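from the shop's usual ratio, which had been handed down by word of mouth and written on a cabinet door in marker.

We therefore treated color matching as a measurement problem with a social component. A refinisher matching a door to a fender has to satisfy two judges: the spectrophotometer, which is consistent, and the owner, who is standing in the sun with a coffee and has been looking at that fender every morning for years. Earlier work has mostly kept to the first judge, who complains less.
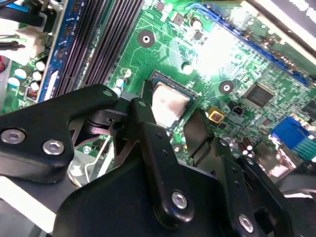
3. MATERIALS AND PROCEDURE

3.1 Panels and paint

The study used 82 steel test panels, cut from salvage doors and hoods and stripped to bare metal at the Menen body shop. Salvage panels carry old dents, old filler and, in one case, a bumper sticker that outlasted three solvents. We kept them anyway, as new flat stock would have flattered every painter involved.

All panels received the same epoxy primer and a medium gray sealer. Basecoat was mixed from the Cilness waterborne line in two colors: a coarse silver metallic and a solid dark red. Silver was chosen for its bad reputation, which it went on to deserve. Clearcoat was applied in two wet coats with the flash time given on the can, a number several of our painters were meeting for the first time.

3.2 Spray conditions

Half the panels were sprayed in the downdraft booth at Menen and half in the older crossdraft booth at Lenden. Both booths were brought to temperature before spraying. The Lenden booth has a door that must be leaned on to seal, and the person leaning was not the person spraying.

Each painter was given a card with gun distance, overlap and air pressure. Compliance with the card was good on the first morning. By the second day the cards had been masked over, used to test spray patterns, or filed under the short leg of a mixing bench. We recorded the pressure at the gun for each panel and used that figure in the analysis, whatever the card said.

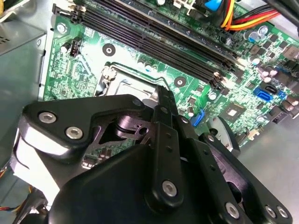

By the Gilani Refinish Study Group

3.3 Measuring the match

Color difference was taken at three angles with a handheld instrument, at five fixed points on each panel, after 30 days of indoor cure. Readings from panels with dust nibs or runs at the measuring point were repeated beside the defect. Where the defect covered the whole panel, as happened twice, the panel was dropped and its painter was spared further questions.

Visual judging took place outdoors under open shade and again in direct sun. Judges were customers waiting for unrelated repairs. They saw a reference panel and a test panel side by side, with a narrow gap between them, and were asked whether they would accept the car back in that condition. The wording matters. In a pilot run in May we asked whether the two colors were the same, and people said no to almost everything, including a panel paired with its own other half.

We collected 591 judgments in total. A judge could see no more than ten pairs, a limit reached by few, as the coffee was in the other room.

4. RESULTS

Solid red behaved itself. Instrument readings and customer opinion agreed on most pairs, and the choice of booth made little difference to either.

Silver did not. Panels that read as close matches when viewed straight on were often rejected from the side, where the flake had settled at a different angle from one pass to the next. The effect was stronger for the Lenden panels and grew with gun pressure. Painters who sprayed a final light coat from farther back produced panels that customers liked better, although the instrument barely noticed.

Judges were also harder on a match in sun than in shade. The same pair of silver panels could pass beside the building and fail in the parking lot, a distance of 200 feet. Shops that hand over keys indoors may have found this out already.

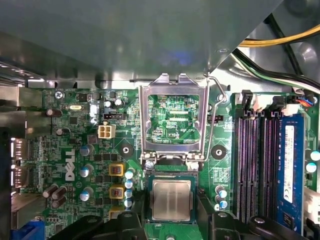 Figure 4. Processor socket with load plate raised.

5. DISCUSSION

The practical reading is a modest one. For solid colors, a good instrument and a clean booth will settle most arguments before they start. For coarse metallics, the reading taken straight on is a poor guide to what an owner will accept, and a shop that owns a multi-angle instrument ought to look at the other angles, including on the days when the first one is encouraging.

Blending into the adjacent panel remains the usual way out. We did not test it, and our results say nothing against it. Several of our painters held that the whole study could have been avoided by blending, and said so at each visit.

Two limits should be stated. Our panels were flat or nearly so, while cars are not, and a curved fender shows the side angle to anyone who walks past it. Our judges, too, had no money in the panels. An owner who has paid for the work may be stricter, or may be so glad to have the car back that anything silver will do. We have seen both in the same week.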